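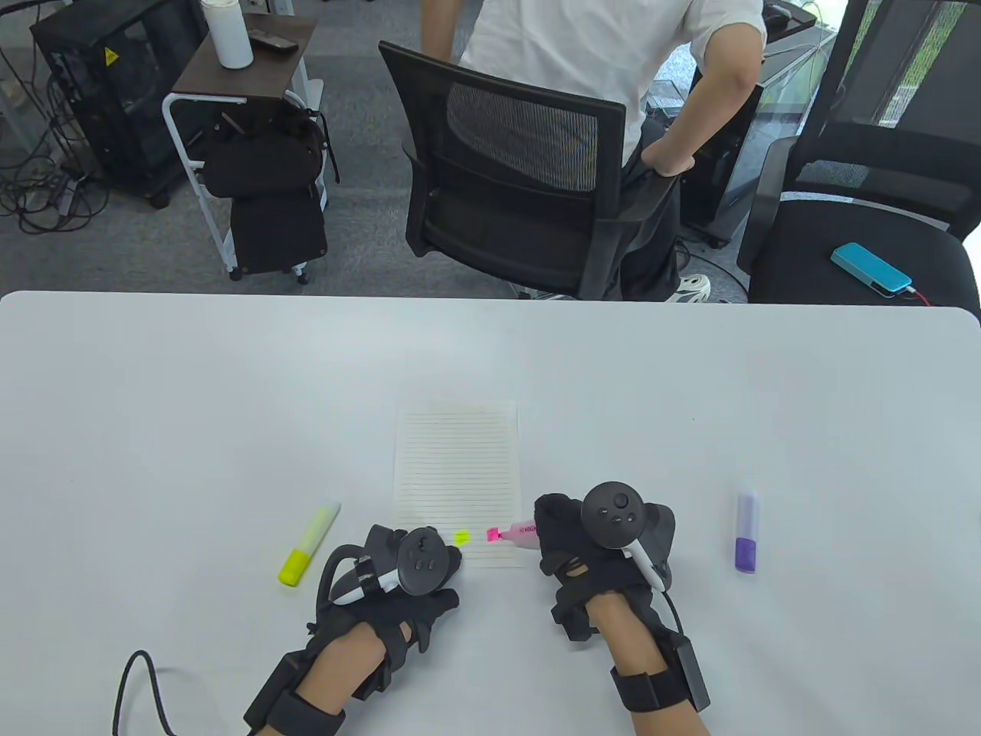
*Highlighter task, seen from the operator's side: gloves on, controllers on the backs of the hands, pink pen at the paper.*

# Operators wanted: teach robots everyday jobs with your own hands

Gelteo is looking for people who are good with their hands and patient with a repeated task. We record people doing ordinary things at a table, like marking a page with a highlighter, and those recordings are what our robots learn from. We are taking on new operators for the Cetalix project from June and would love to hear from you, whatever you have done before.

You don't need a technical background. We have had very good operators come to us from bakeries, sewing rooms, dental labs and a piano repair shop, and plenty straight from school. If you can pick up a pen, use it and put it down again in a calm, tidy way (and then do it again after lunch with the same care) you already have most of what we're after.

## What you'd be doing

There are two kinds of session, and everyone learns both.

**Hand sessions.** You wear a pair of black gloves with a VR controller fitted on the back of each hand, and a strap with a small module at each wrist. Then you do the task yourself. The controllers follow where your hands go, so the robot gets a clear record of how a person would do it. Your fingers stay free to grip things, which takes a few minutes to get used to and then feels surprisingly normal.

**Remote sessions.** You sit at a desk and drive one of our two-armed robots, Akpan, through the same tasks. It's slower than using your own hands and a good deal fussier at first! Most people find the hand sessions easier and the remote sessions more fun.

The tasks change every few days. At the moment we're working through a set we call "desk and paper", which includes:

- choosing a highlighter of a given colour and making a mark on a lined sheet
- taking caps off and putting them back on
- turning a page over and squaring it up on the table
- sorting pens by colour after somebody else has muddled them
- folding a letter and getting it into an envelope

Kitchen tasks come next, then laundry. The full Cetalix list has 792 tasks on it, some of them a single movement and some of them long enough to need a sit down afterwards. We add to it whenever an operator has a good idea, and operators have a lot of good ideas.

You'll also write short notes after each run: what the task was, whether you finished it, anything odd. Dropped the pen? Say so and carry on. We keep the clumsy runs as well as the smooth ones, and picking something back up is well worth recording.

## Who we're looking for

- You are 18 or over and can use both hands comfortably for short, repeated tasks.
- You can follow a written task sheet in English.
- You don't mind wearing gloves and wrist straps for up to 40 minutes at a stretch.
- You tell us when something feels wrong, whether that's a loose strap, a sore thumb or a task sheet that makes no sense.

Left-handed people, please do apply. Our recordings lean heavily to the right and we would like to fix that. The same goes for people with very small or very large hands – we have gloves to fit.

If you use a wheelchair or need a different table height, tell us when you write and we'll set up a station before your trial. If a task doesn't suit you we swap it for another one.

Gaming experience can help with the remote sessions, but it makes less difference than you might think. Steady and unhurried beats quick.

## Hours and pay

The role is part time, in shifts of four hours, mornings from 9.00 or afternoons from 1.30. We ask for at least 2 shifts a week and you choose which. There is a proper break in the middle of each shift, plus a few minutes between recordings to stretch and shake your hands out.

Pay is £2,364 for the first block, which runs for twelve weeks at six shifts a week. If you work fewer shifts you are paid the same rate for each one. Training is paid in full, and so is the trial session, even if you decide afterwards that it isn't for you. We pay monthly.

After the first block you can stay on as an operator, or move towards checking recordings or setting up stations if that interests you. Several of the people who now write our task sheets started in the gloves.

## What we record

We record the movement of your hands and wrists, together with video from a camera at head height that looks towards the table. We don't record sound. Your name is kept apart from the recordings, and you'll get a plain two-page form explaining how they are stored and used before you put anything on. Please read it and ask us questions. You can stop a recording whenever you like by saying "stop" to whoever is running the station.

## Where we are

The studio is on the first floor of Tremosier House, with a lift and step-free access from the car park. There are lockers, a bike shed and a kitchen with decent tea. Short sleeves, or sleeves that roll up easily, are best for the wrist straps, and please leave rings and bracelets at home or in your locker.

## How to apply

Send us a few lines by email with the subject "Cetalix operator". No CV needed. Tell us:

1. which shifts you could do
2. whether you are right-handed, left-handed or a bit of both
3. something you do with your hands that you enjoy – knitting, fixing bikes, icing cakes, anything at all

We answer every message. If it looks like a match we'll invite you in for a trial of 2 hours, where you'll try on the gloves, do a handful of desk tasks and have a go at driving Akpan. Bring your reading glasses if you use them.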